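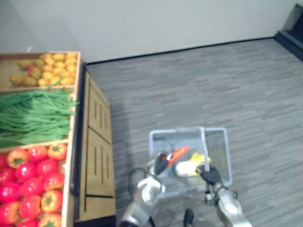 Worthorpe open day with the shopping robot: is it worth taking a group?

asked by Clodagh Ó Dálaigh, 23 Jul 2023, in Days Out and Visits

I run a social group for people who used to work in shops, and I have been talked into organising a trip to the robot open day at Worthorpe. The leaflet promises "an immersive encounter with the future of grocery picking". My lot spent their working lives in grocery picking and are not sure they want another encounter with it, but there is a cafe, so here we are.

There will be 15 of us. A couple can't stand for long and one will want to tell the engineers how to stack peppers. What I need to know from anyone who has been:

Does the robot do anything, or is it a talk with a robot parked next to it?
How long should we allow?
Will they let people ask questions, including rude ones?

I rang the number on the leaflet and got a recording telling me to look at the leaflet.

Szczepańska
Went in March with my son and my father-in-law, so I had both ends of the attention span covered.

It does do something. They have built a corner of a greengrocer's, with a wooden stand of potatoes, green beans and red and orange peppers, and the robot goes shopping with a pale blue mesh basket. Two arms, and you get far more elbow than you expect. Your group will have opinions about the potatoes being on the top shelf and the peppers at the bottom. My father-in-law certainly did. He said you put the heavy things low down, and he said it again in the car.

Be warned that it is not quick. The leaflet shows the robot looking brisk and purposeful. In the flesh it approached a vegetable the way I approach a tax return. There were long spells of thinking, then a small movement, then more thinking. Once you stop expecting a supermarket checkout and start treating it as snooker, it becomes oddly gripping, and by the end there were grown adults holding their breath over a bean.

The demonstration ran for 15 minutes and they did it 3 times while we were there. Go to a later one. At the first, everyone crowds the rope and the person explaining it hasn't warmed up. By the last he had given up on "end effector" and was saying "hand", and we all understood a great deal more.

Allow 2 hours with the cafe. The scones are fine. The coffee is also made by a machine, and that one gets no applause.

haron_fan
its great, go. park early

Skolard
I help on the door at these, so take this as coming from someone with a free lanyard to protect.

On seats: there is a bench at the back of the demonstration room and it fills up first with people who don't need it. Email ahead and ask for chairs to be put out. The recording on the phone is a known sore point and I would like it noted that I have complained about it as well.

On the walk: the car park is 600 metres from the door, uphill, and the sign calls it "adjacent". Anyone unsteady should be dropped at the front and met inside.

On questions: ask whatever you like. The Haron people are much happier with "why is it so slow?" than with "will it take over?", which they get from every group, usually from a man with his arms folded. Better ones I have heard, if your members would like a head start:

What does it do if the thing it wants is underneath something else?
How does it know how hard to squeeze?
Who decides what goes on the shopping list?
Why two arms, if one of them is mostly there to mind the basket?

That last came from a girl of primary school age and kept the engineer busy through what should have been his lunch. The short version is that a basket left to itself tends to move when you put things in it. Anyone who has loaded a carrier bag on their own knows the feeling. So one hand can steady the handle while the other deals with the carrot or whatever it happens to be, and getting the two to agree on a plan is apparently the difficult bit.

Your pepper stacker will be welcome. Please send her over to me at the start and I'll put her next to someone with a notebook. They do write things down, though I can't promise about what happens to the notebook afterwards.
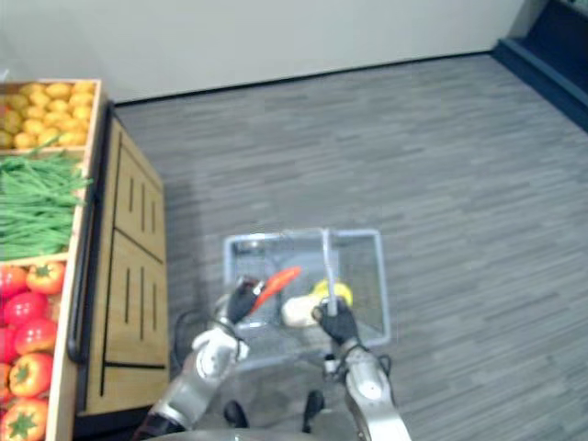
Do we need to book a slot for each demonstration, or just for the day?

Just for the day. Give your group name at the desk when you arrive and they will tell you which demonstration has room.

Clodagh Ó Dálaigh
Thank you all, even the one-liner. I have booked us in, asked for chairs and told everyone it is like snooker, which has put the numbers up. The pepper woman has started making notes of her own. Skolard, she is called Auntie Bren by everybody and she'll find you.

Szczepańska
Ask her about the potatoes for me.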